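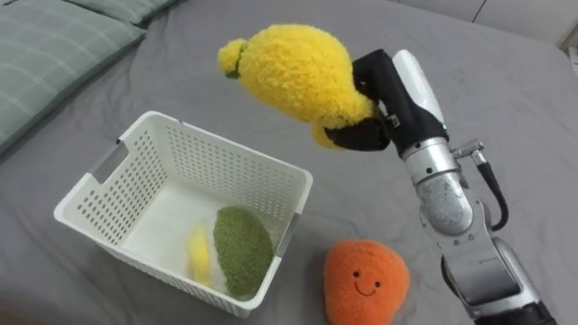

Chapter 4
Candidate Selection in Local Party Organizations

4.1 Introduction

Before voters can choose between candidates, someone has to decide who the candidates are. In most democracies this decision is made by political parties, and in many of them it is made at the local level, by a small share of the people who will later vote for the party. The rules that govern the decision are called selection rules. They are usually found in party bylaws and only sometimes in public law, and they differ a great deal from one party to another and even between branches of the same party.

Chapter 3 dealt with ballot access, meaning the legal conditions a candidate must meet in order to appear on the ballot. This chapter moves one step back. It considers how a party arrives at a name to put forward, who takes part in that decision, and what effect the method has on the kind of candidate who is chosen. The general election itself is taken up in Chapter 5.

Four terms are used throughout. The selectorate is the body of people entitled to take part in choosing a candidate. A nomination is the formal act by which the party adopts the candidate. A threshold is the level of support a candidate must reach in order to stay in the contest or to win it. A delegate is a person chosen by one body to vote in another. A delegate is bound if he or she must vote as instructed, and unbound otherwise.

4.2 An opening case: the Hiltine district

The town of Hiltine elects one member to its regional assembly. The local branch of the larger of its two parties had for many years allowed its executive board to name the candidate. In March, after the sitting member said he would not run again, the branch adopted a new procedure. Members would meet in each of the district's 16 wards and elect delegates, and the delegates would then choose the nominee at a single convention. The branch had 400 members in good standing, all of whom were entitled to attend their ward meeting.

Three people sought the nomination. Yanti Ngau was a member of the executive board and would very likely have been chosen under the old rules. Fikri Pasaribu ran a transport business in the outlying village of Juntunen and had joined the party only recently. Ermanno Testa, a retired school inspector, had run twice before without success.

The bylaws set a threshold of 30 percent at each ward meeting. A candidate whose supporters fell below that level in a ward received no delegates from it, and those supporters could move to another candidate before the final count. Testa had some support in nearly every ward but reached the threshold in only 4 of them. Pasaribu's support was concentrated in Juntunen and the neighboring wards of Plotar, where he took every delegate. Ngau won most of the remaining wards, in several cases after Testa's supporters had moved to her.

At the convention no candidate held a majority on the first ballot. Testa was dropped under the rules, his delegates became unbound, and most of them voted for Pasaribu. Pasaribu was declared the nominee on the second ballot. Ngau's campaign objected that members who had moved to her in the ward meetings had been given no further say at the convention, while delegates elected for Testa had been free to act as they wished. The convention chair, Amirul Mandagi, ruled that the bylaws had been followed, and the result was certified on July 31, 2020.

4.3 Questions raised by the case

The Hiltine contest shows several features that recur in this chapter.

First, the change in procedure changed the selectorate. Under the old rules it consisted of the executive board. Under the new rules it consisted, in principle, of the full membership. Only members who attended a ward meeting took part, however, and the formal selectorate should always be kept separate from the group that in fact votes.

Second, the threshold affected candidates according to where their support was located. Testa's support was spread evenly and was penalized. Pasaribu's was concentrated and was not. A party that applied the same threshold to the district-wide total could have reached a different allocation of delegates from the same votes. Section 4.6 works through this comparison.

Third, the procedure had two stages, and preferences were handled differently at each. Members could revise their choice at the ward meeting but not afterward. The consequences of multistage selection are discussed in Section 4.7, with reference to the rules used in the Pirkska district, where delegates remain bound on all ballots.

4.4 Classifying selection methods

Selection methods are commonly compared on two dimensions. The first is inclusiveness, which refers to the size of the selectorate. At one end, a single leader names the candidate. At the other, any registered voter may take part, as in an open primary. Between these lie selection by a board, by delegates, and by the full membership.

The second dimension is centralization. A national party body may choose local candidates, approve them from a list, or leave the matter wholly to the branch. The two dimensions are independent. A local board of a few people is decentralized but exclusive, and a national ballot of all members is centralized but inclusive.

Many actual procedures are mixed. A board may screen applicants before the members vote, or a national office may hold a veto over a local result. In such cases each stage should be classified separately.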